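1/ Abro hilo sobre el seguro de convenio, que casi todas las pymes tienen que contratar y muchas no han leído. Me dedico a revisar pólizas de empresas y llevo la semana entera con lo mismo, así que lo dejo por escrito.

2/ Muchos convenios colectivos obligan a la empresa a tener un seguro de accidentes para la plantilla. Suele cubrir muerte e incapacidad permanente. No sustituye a la Seguridad Social ni a la mutua: es un capital aparte, que cobra el trabajador o su familia.

3/ El capital lo fija el convenio. La póliza tiene que coincidir con esa cifra. Parece obvio, pero los convenios se renuevan, las cantidades suben y la póliza se queda con las antiguas si nadie avisa a la aseguradora.

4/ Caso de esta semana: un taller de Guzmán. Convenio nuevo publicado en abril, póliza sin tocar desde hacía 2 años. El capital por incapacidad era inferior al que marcaba el convenio. La diferencia, si hay un accidente, la paga la empresa.

5/ Y la paga de su caja. El trabajador puede reclamar lo que dice el convenio. Lo que dijera la póliza es un asunto entre la empresa y su aseguradora.

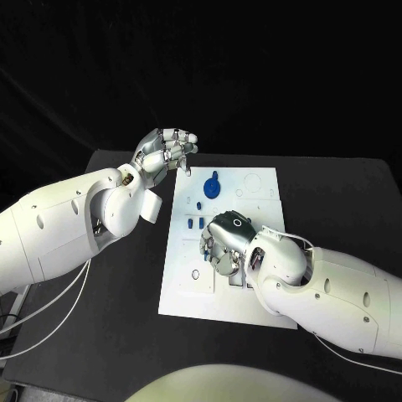

Dos brazos robóticos y un tablero blanco sobre la mesa.

6/ Segundo problema: quién está asegurado. Hay pólizas con relación nominal (una lista de nombres) y pólizas innominadas, que se regulan por número de trabajadores. Con lista, una persona contratada después y no comunicada puede quedar fuera.

7/ En Plostico tenían la lista sin actualizar. 44 personas en póliza y otras tantas nóminas, el número cuadraba. Los nombres no: había 2 que ya se habían ido y 2 recientes que no figuraban. Mirando solo el total no se ve.

8/ Si tenéis rotación, preguntad por la modalidad innominada. Se hace una regularización al final del periodo con los documentos de cotización y listo. Mirad el precio, pero mirad también las horas que os ahorra.

9/ Tercer problema: la definición de accidente. Unos convenios piden solo accidente laboral. Otros incluyen el de fuera del trabajo, las 24 horas. Otros añaden enfermedad profesional. El infarto en el puesto es un clásico de los pleitos. Hay que comparar redacción con redacción, con los dos textos delante.

10/ Ojo también con los grados de incapacidad. Parcial, total, absoluta y gran invalidez no son lo mismo. He visto pólizas que cubren la absoluta y dejan fuera la total cuando el convenio pide las dos.

11/ Cuarto: el ámbito. Una empresa con centros en varias provincias puede tener convenios distintos. Skatside tenía una sola póliza para los dos centros, calculada con el convenio de la sede. El otro centro tenía su propio texto y un capital mayor.

12/ Se arregló con un suplemento. Coste extra: 212 euros al año para toda la plantilla afectada. Lo digo porque cuando se habla de esto la gente espera una cifra mucho más alta.

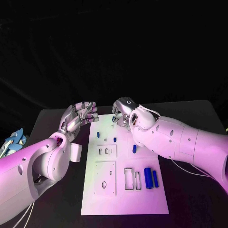 Brazos robóticos junto a un fondo de tela negra.

13/ Qué pedir a vuestro corredor o a la compañía:
- Condiciones particulares vigentes.
- Último recibo pagado.
- Convenio que consta en la póliza, con su fecha.
- Relación de asegurados, si la hay.

14/ Qué buscar en el convenio: casi nunca está en el capítulo de salarios. Probad en "mejoras sociales", "prestaciones complementarias" o en las disposiciones adicionales. Si el PDF deja buscar, "póliza" y "seguro" suelen bastar.

15/ Leed también cuándo entra en vigor la cuantía nueva. Algunos convenios dan un plazo desde la publicación para adaptar la póliza. Otros no dicen nada.

16/ Me preguntan por privado si vale la póliza de responsabilidad civil patronal. No, es otra cosa. La RC patronal responde cuando la empresa tiene responsabilidad en el accidente. El seguro de convenio paga sin entrar en eso. Conviene tener las dos.

17/ También me preguntan si hay que entregar copia a la plantilla. Depende del convenio. En Andmont la cuelgan en el tablón junto al calendario laboral y me parece buena práctica, lo pida el texto o no.

18/ Lo que cuento es general y cada convenio tiene su redacción. Si hay un siniestro abierto, hablad con un laboralista antes de contestar nada por escrito.

19/ Hilo escrito el domingo, 16 de agosto de 2020. Si lo leéis más tarde, comprobad que vuestro convenio no haya cambiado. Otro día hago uno sobre la póliza para becarios, que tiene sus propias pegas.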